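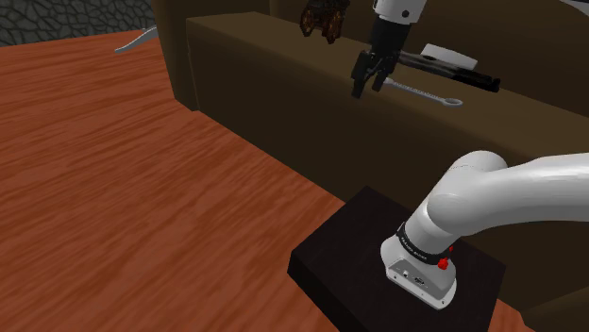 Figure 1. The simulated cell, with the gripper over the wrench on the counter.

Student Projects / Robotics Software
4 min read

Do the planner's numbers mean anything?

3/24/19

Our group was asked to test Revgate, the grasp planner that comes with the Zellell simulator. The course notes say it is "ready for cluttered work surfaces". We had doubts about that and still do.

We ran 273 pick attempts on the wrench, moving it to a new pose each time and leaving the other objects on the counter. Revgate reported success on 82 per cent of them. That sounded good until we read the code. The planner counts a pick as done when the fingers stop closing, and it never checks whether the tool leaves the counter. We added a height check after the lift and went back through the logs. A further 26 runs had to be marked as failures — mostly with the wrench turned at a slant, where the fingers closed on one edge and slid off.

Perception was harder to judge. The planner takes object poses straight from the simulator, so there is no camera noise at all. We added a small random error to each pose and the paths got visibly worse, with the arm swinging wide and coming down late. We only had time for 4 noise settings, too few to draw a curve through.

Friction is another weak spot. The default value is the same for every object, metal or otherwise, and we found no source for it.

We would not put the 82 per cent in a report without the height check beside it. The Jayasinghe lab arm is free in July, and we have asked to repeat the wrench runs there. Our scripts and logs are in the Revero folder on the course drive.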